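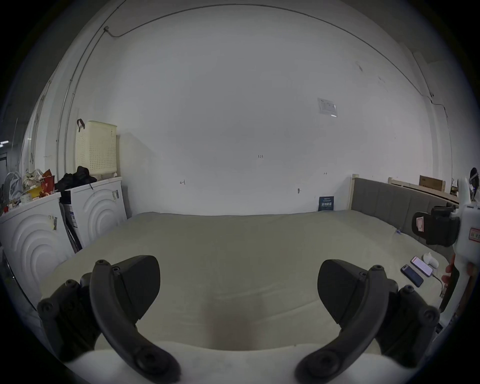

Nov 18, 2024
To: Yammine list
Subject: Re: Prundmont show, who went?

Back from Prundmont late last night, typing this on break so excuse the mess.

> Did anybody make it to the Reltum date? I saw them in September at
> the Kerkimthorpe hall and the sound was so muddy I left before the
> encore. Wondering if it's worth the drive to the next one. Also are
> they still skipping everything off the first record?

Worth the drive, yes. Sound was way better than what you're describing. Vocals clear, bass a little heavy for the first 2 songs and then somebody fixed it. Room holds 210 and it was packed to the doors, so get there early if you want to see the drummer at all.

First record — they did two from it! "Yammine" in the middle of the set, slower than the album, just guitar and that little organ. Then the long one to close. Didnt expect either. People around me were yelling the words.

New stuff is mixed. The opener drags. The fast one after it is the best thing they've written in years, no idea what its called, she mumbled the title.

Opening act was fine, kind of samey. Half an hour would of been plenty.

Merch: shirts, the usual poster, and the live LP, pressing of 2000. I got mine before the set, by the end the line was out into the lobby. Cash only, so bring some. Parking was 10 bucks in the lot behind the hall, street was full.

Anyone got a full setlist? Mine has a hole after the fast one, I think there was a cover in there. Will post what I have tonight when I'm off work.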